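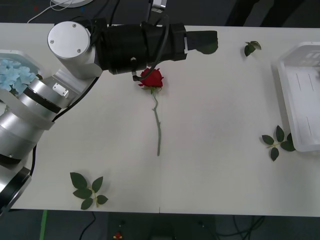
*The Muncombe club arm over our rose, with the leaf sprigs laid out on the table.*

## Picking up a rose by its stem

Felista and I set this one up for Sunday's session, and it's a lovely one to try! Lay the rose flat, stem pointing towards you, and keep the sprigs well apart.

1. Jog the arm over slowly — watch the cable near the bloom.
2. Line the fingers up across the stem, below the petals.
3. Close gently, wait 2 seconds, then lift.

Save your positions before you try a sprig.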